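5.2 What went wrong with the left hand

I'll own up to this one first, because I spent most of November blaming the wrong thing. We had 1,015 basket demonstrations from the hand-held grippers, and when I replayed them on the Laizer arms, 71 put the left fingers straight into the basket wall. The right arm was fine every time! Thibault Vidal thought it was the wicker (all that weave, all those little shadows), and I went along with him and retrained twice for nothing.

The trouble was in how we track the grippers. Each one carries a triangular plate on top, and our tracker, Jodau, works out the pose from that. When the left plate tips down toward the basket, Jodau can lose part of it, and then it guesses. The guess looks perfectly smooth in the logs, so our filter waved it through. Figure 7 gives you an idea of how near the basket the left gripper works.
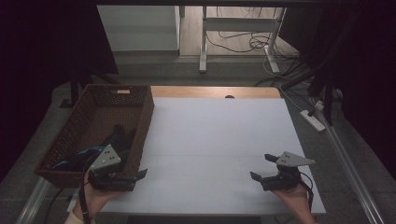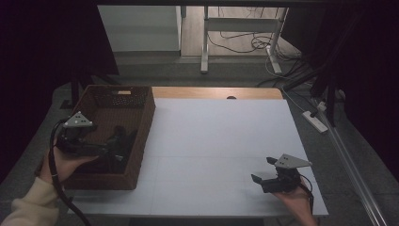
Figure 7. Basket task with two hand-held grippers. In both views the left gripper is at the basket and the right one is on the other side of the table.

Once I knew where to look, I went back through all 3,000 clips in the Sodumcombe set, other tasks included, and flagged every stretch where the plate pose was guessed. We now drop those stretches before training. I also added a hard stop on the arms that trips on wrist force, and I really should have had that from day one (sorry, left arm). The stop is crude and it does trip on harmless bumps, so we still keep a person at the button during replay. We haven't yet tried the fix on the Monatdale arms, whose wrists are longer and may need a different force limit.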